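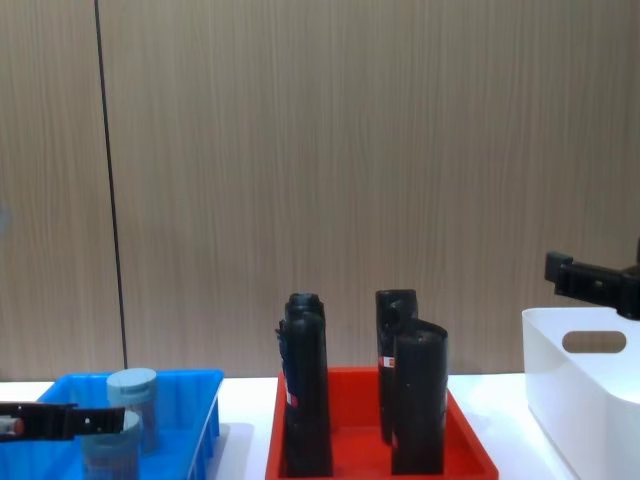 Tray task, cell 2: blue tray, red tray, white bin.

Ticket 378: Sorting policy stalls above the black cylinders
Opened by: Bujar Vukadinović
Assigned to: Snežana Kelmendi
Project: Akadmont, Turenberg lab
Opened: June 18, 2023
Status: Open, fix in testing

Problem
Policy from the Reltville run reaches the red tray fine, then stops over a black cylinder and never commits to the descent. The pale containers in the blue tray don't trigger it. Same checkpoint, same lighting, same start pose. It went the full 1,000 control steps and timed out in 18 trials.

Tried so far (Bujar)
Recalibrated the wrist. No change. Swapped the gripper cable, no change. Turned the black cylinders so their red-and-white labels faced the chest camera, and the stalls got shorter! I was ready to blame the hardware until then.

Snežana's reply
Love the label clue, thank you! I replayed the logs with the attention maps on, and the policy is hunting for an edge to lock onto. Matte black jaws over a matte black wrapping give it very little contrast, so the height estimate wobbles and the action head keeps averaging "go down" with "wait." You get a hover.

The left arm is the one to watch. Its fingertips are just above the top of a cylinder at this point, and the wrist ring is green, so I'd leave the drive out of it for now.
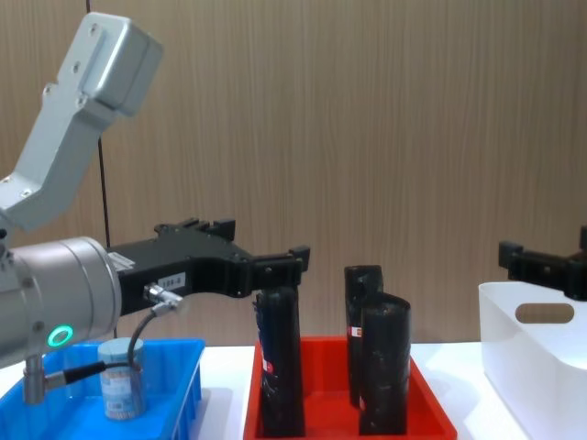

Proposed fix
1. Shorten the action chunk so the policy replans more often near contact.
2. Feed the Mac an tSaoi depth channel in alongside RGB for the last part of the approach only. Using it for the whole reach made the arm twitchy in June's earlier tests.
3. Retrain with brightness jitter on the dark objects, 3 seeds.

Update, Snežana
Steps 1 and 2 are in. First batch on the old checkpoint: no timeouts, and the descents look lovely and smooth. One grasp landed off center on the cylinder with the slanted top, so I'm not calling that one solved. Seeds for step 3 are queued.

Update, Bujar
Reran it on my side with the labels turned away, which was the worst case before. It goes straight down now, this is great! Please keep the ticket open until the seeds finish. Also, the config in the shared folder still has the old chunk length, can you push yours?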